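형사절차 입문 제6강 강의노트
목격자의 지목: 사람은 무엇을 보았다고 말하는가

배포일 2018년 3월 16일
읽어 올 것: 사건기록 묶음 중 목격자 진술서, 사진 제시 조서, 1심 판결문 발췌. 판결문만 읽고 오는 분이 매년 있는데, 결말부터 읽은 추리소설로 토론을 하려면 본인이 제일 심심합니다.

1. 지난 시간에서 이어지는 것

지난 시간에 압수물 보관 기록을 다루면서 봉투에 적힌 서명 하나가 빠졌을 때 변호인이 얼마나 즐거워하는지 보았습니다. 오늘 다룰 증거에는 봉투가 없습니다. 목격자의 기억은 봉인되지 않은 채 집에 가서 저녁을 먹고, 이웃과 통화하고, 지역 신문을 읽고, 몇 주 뒤에 경찰서로 돌아옵니다. 그사이에 무엇이 섞였는지 적은 기록은 보통 없습니다. 그런데도 법정에서 "저 사람입니다"라는 한마디가 갖는 힘은 감정서 열 장을 가볍게 누릅니다.

용어 정리부터 합니다.

단독 대면(쇼업): 용의자 한 명만 목격자에게 보여 주는 방식. 범행 직후 현장 부근에서 주로 씁니다. 빠르고 값싸고 암시가 강합니다.
줄세우기(라인업): 용의자를 비슷한 외모의 다른 사람들 사이에 세우는 방식. 사진으로 대신하는 경우가 훨씬 많습니다.
들러리(필러): 라인업에 들어가는, 범인이 아님을 경찰이 이미 알고 있는 사람. 들러리를 지목하면 그 지목은 틀린 것임을 바로 알 수 있습니다. 용의자를 지목했을 때는 그런 편의가 제공되지 않습니다.
이중맹검: 절차를 진행하는 사람도 누가 용의자인지 모르는 상태. 신약 시험에서는 당연하게 여기면서 사람을 감옥에 보내는 일에서는 오랫동안 번거롭다고 여겼습니다.

2. 연습 사건: 펠코넨 창고 강도

사실관계는 짧습니다. 수스트홀름 항구 쪽에 있는 펠코넨 상사의 창고에 밤늦게 한 남자가 들어와, 마감 정산을 하던 타피오 혼카넨 씨를 밀쳐 넘어뜨리고 현금 3,720유로를 가져갔습니다. 혼카넨 씨는 손목을 삐었고, 안경은 넘어질 때 벗겨졌습니다. 안경 이야기는 첫 진술서에 있다가 두 번째 진술서에서 사라집니다. 표시해 두십시오.

최초 진술의 인상착의: 남자, 중간 키, 어두운 색 겉옷, 모자, "화가 난 듯한 얼굴". 수스트홀름에서 겨울밤에 이 설명에 맞지 않는 남자를 찾는 편이 더 어렵습니다. 담당 수사관은 이를 '비교적 상세한 진술'이라고 적었습니다.

열이틀 뒤, 창고에 물건을 대던 배송업체 비클리의 전 직원 에이노 헤이노넨이 용의선상에 오릅니다. 해고를 당했고, 창고 구조를 알고, 그날 밤 어디 있었는지에 대해 앞뒤가 안 맞는 말을 두 번 했습니다. 여기까지는 의심할 이유입니다. 유죄의 이유가 되려면 뭔가 더 있어야 했고, 경찰은 그것을 혼카넨 씨에게서 얻기로 합니다.

3. 사진 제시 절차의 문제점

조서를 보면 사진은 6장이었습니다. 한 장씩 보여 주었는지 한꺼번에 펼쳐 놓았는지는 적혀 있지 않습니다. 법정에서 수사관은 "통상적인 방식으로" 했다고 답했는데, 이 표현은 시험 답안에 쓰면 점수가 없습니다.

(1) 들러리의 선정
들러리 가운데 두 사람은 수염을 길렀습니다. 진술에는 수염 이야기가 없고 헤이노넨도 수염이 없습니다. 또 한 사람은 누가 보아도 예순이 넘었습니다. 이 셋을 빼면 목격자가 실제로 고민할 얼굴은 절반이 됩니다. 라인업의 크기는 종이에 붙은 사진의 수로 따지지 않습니다. 사건을 보지 않고 진술만 읽은 사람들에게 골라 보라고 해서, 선택이 고르게 흩어지는지를 봅니다. 작년 수강생들에게 같은 진술과 같은 사진을 주었더니 응답자 154명 중 거의 130명이 헤이노넨을 골랐습니다. 물론 그중 창고에 있었던 사람은 없습니다.

(2) 사전 고지
"범인이 이 안에 없을 수도 있습니다"라는 문장이 조서에 없습니다. 경찰서까지 불려 온 사람은 당연히 범인이 잡혔다고 생각합니다. 그러면 목격자는 '내가 본 사람이 있는가'를 묻는 대신 '이 중 누가 제일 닮았는가'를 묻게 됩니다. 앞의 질문에는 '없다'는 답이 있지만 뒤의 질문에는 언제나 1등이 있습니다.

(3) 진행자
사진을 제시한 사람은 헤이노넨을 직접 조사한 수사관 본인이었습니다. 나쁜 뜻이 있었다고 볼 근거는 없고, 나쁜 뜻까지 필요하지도 않습니다. 네 번째 사진에서 조금 오래 기다리는 것으로 충분합니다. 녹화가 없으니 오래 기다렸는지는 알 수 없습니다. 변호인도 모르고, 수사관 본인도 모를 것입니다.

(4) 지목 직후의 말
혼카넨 씨의 첫마디는 "이 사람인 것 같은데요, 눈 쪽이요"였습니다. 조서에 이 말이 그대로 남은 것은 당시 기록을 맡은 오나 매켈레 순경 덕분입니다. 바로 다음 줄에 수사관의 말이 있습니다. "잘하셨습니다." 그리고 4월 공판에서 혼카넨 씨는 "의심의 여지가 없습니다, 그 얼굴은 잊을 수가 없어요"라고 증언합니다. 그 사이에 늘어난 것은 확신뿐입니다. 얼굴을 다시 볼 기회는 사진과 피고인석 말고는 없었습니다.

4. 확신과 정확성

이 부분은 해마다 절반쯤 오해한 채 시험장에 들어가므로 천천히 적습니다.

흔한 오해 가: 목격자의 확신은 아무 의미가 없다.
흔한 오해 나: 확신에 찬 목격자는 믿어도 된다.

확신은 언제 측정했느냐에 따라 값이 달라집니다. 공정하게 구성된 라인업에서, 첫 지목 직후에, 외부의 반응이 끼어들기 전에 본인의 말로 표현한 확신은 꽤 쓸모 있는 정보입니다. 그때의 높은 확신은 높은 정확성과 함께 가는 경향이 있고, 그때의 머뭇거림은 그 자체로 경고입니다. 몇 달 뒤 법정에서의 확신은 다른 물건입니다. 칭찬을 들었고, 검사와 면담을 했고, 기소가 되었다는 소식을 들었고, 같은 이야기를 여러 번 했습니다. 이 과정을 겪고도 확신이 늘지 않는 사람이 있다면 성격이 까다로운 사람일 겁니다.

따라서 답안에서 "목격자는 매우 확신하였다"고만 쓰면 안 됩니다. 누구 앞에서, 몇 번째로, 무슨 말을 들은 다음에 확신하였는지를 쓰십시오.

5. 관찰 조건을 따질 때의 점검표

조명: 창고의 천장등은 절전 때문에 한 줄 걸러 켜져 있었습니다. 절감액은 기록에 없습니다.
거리와 시간: 혼카넨 씨는 "한참"이라고 했습니다. 무서운 일을 겪는 사람의 시간은 길게 갑니다. 출입문 기록으로는 들어와서 나가기까지 2분이 되지 않고, 그 대부분 동안 그는 바닥에 있었습니다.
주의의 방향: 남자가 오른손에 쥐고 있던 것에 대해서는 진술이 길고, 얼굴에 대해서는 짧습니다. 무기 집중 효과를 떠올리되, 그것이 무기였는지는 끝내 밝혀지지 않았다는 점도 함께 적으십시오.
시력: 안경.
사전 접촉: 헤이노넨은 배송 일로 창고에 드나들었습니다. 혼카넨 씨가 그 얼굴을 어디선가 본 것은 틀림없습니다. 어디서 보았는지를 착각할 수 있다는 것이 문제이고, 이를 출처 혼동이라고 부릅니다. 1심 판결문은 이 대목을 "피고인과 안면이 있어 식별의 신빙성이 오히려 높다"는 한 문장으로 통과합니다. 토론 시간의 대부분을 이 문장에 쓸 생각입니다.

6. 법원의 판단과 그 뒤

1심은 유죄였습니다. 지목 말고 남은 증거는 앞뒤가 안 맞는 알리바이와 해고에 대한 원망이었는데, 판결문은 이를 "지목을 뒷받침하는 정황"이라고 불렀습니다. 읽으면서 화살표를 그려 보십시오. 정황은 지목이 맞다고 보니까 수상해지고, 지목은 정황이 수상하니까 맞아 보입니다. 두 기둥이 서로에게 기대어 서 있을 때 건축가라면 철거를 권하겠지만 법률가는 '종합하여 보건대'라고 씁니다.

항소심에서 변호인 레베카 마르티넬리는 세 가지를 냈습니다. 첫 진술서의 안경 부분, 매켈레 순경이 적은 첫마디, 그리고 같은 시각 시내 반대편의 식료품점 제스틀리에서 찍힌 영수증입니다. 영수증에는 이름이 없었고 산 물건은 빵과 건전지였습니다. 검사는 누구나 빵과 건전지를 살 수 있다고 했고, 그 말은 맞습니다. 항소심은 영수증에 큰 비중을 두지 않고도 지목 절차의 하자만으로 원심을 파기했습니다.

여기서 조심할 것. 파기되었다고 해서 헤이노넨이 범인이 아니라는 사실이 증명된 것은 아닙니다. 그 남자가 누구였는지 우리는 모릅니다. 학기마다 "그래서 진짜 범인은요?"라는 질문이 나오는데, 저도 궁금합니다. 절차가 망가지면 무고한 사람이 다칠 뿐 아니라 진범에 대한 유일한 증언도 못 쓰게 된다는 점은 피해자 쪽에서도 화를 낼 일입니다. 혼카넨 씨는 거짓말을 한 적이 없습니다. 그에게는 기억이 한 번뿐이었고, 그것을 서툴게 꺼낸 쪽은 따로 있습니다.

7. 토론 과제

네 사람씩 조를 짜서 다음을 준비합니다.

가. 사진 제시 조서를 다시 작성합니다. 고지 문구, 제시 순서, 진행자, 확신 진술의 기록 방식을 모두 넣을 것. 한 쪽을 넘기지 마십시오. 현장에서 두 쪽짜리 양식은 읽히지 않습니다.
나. 검사 측이 되어 항소심 판결을 비판합니다. 하자가 있으면 증거를 배제할 것인지, 신빙성 평가에만 반영할 것인지는 나라마다 답이 다르고, 항소심의 논리가 매끈하지도 않습니다. 변호인 편만 들고 싶은 조일수록 이 과제를 맡기겠습니다.
다. "안면이 있어 신빙성이 높다"는 문장이 옳은 경우를 하나 구성합니다. 있습니다. 매일 얼굴을 보는 동료를 밝은 곳에서 알아보고 그 자리에서 이름을 댄 경우와, 가끔 상자를 내려놓고 가던 사람을 몇 주 뒤 사진에서 고른 경우를 비교하십시오.

제출은 다음 강의 시작 전까지 종이로 받습니다. 프린터 고장은 정황증거로만 고려합니다.
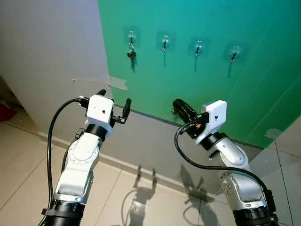
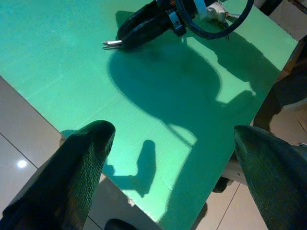 힐카 알토넨
형사절차 입문 담당 강사

수강생이 자주 묻는 것

법정에서 피고인을 가리키는 지목도 따로 평가합니까?
합니다만 무게는 거의 없다고 보고 시작하십시오. 피고인은 변호인 옆에 앉아 있고, 법정에서 가장 불편해 보이는 사람입니다. 처음 온 방청객도 맞힐 수 있습니다.

들러리는 용의자와 닮을수록 좋습니까?
목격자의 진술에 맞으면 됩니다. 용의자를 너무 닮은 사람들로 채우면 진짜 범인을 본 목격자도 고르지 못합니다. 다만 용의자 얼굴에 진술에는 없던 눈에 띄는 흉터가 있다면 그것만 도드라지지 않게 처리해야 하고, 처리한 방법을 조서에 남깁니다.

첫 라인업에서 고르지 못한 목격자에게 다시 보여 줘도 됩니까?
두 번째 라인업에 두 번 다 나오는 사람이 용의자 한 명뿐이라면, 목격자는 지난번 사진을 알아보는 것일 수 있습니다. 시험에 낸 적이 있고 또 낼 수도 있습니다.

판례 번호를 외워야 합니까?
아니요. 사건기록은 시험장에서 나눠 줍니다. 안경이 몇 쪽에 나오는지는 알고 오는 편이 시간을 아낍니다.

다음 강의는 자백입니다. 진술서 묶음의 뒷부분을 읽어 오되, 이번에는 조사 시작 시각과 종료 시각부터 확인하십시오.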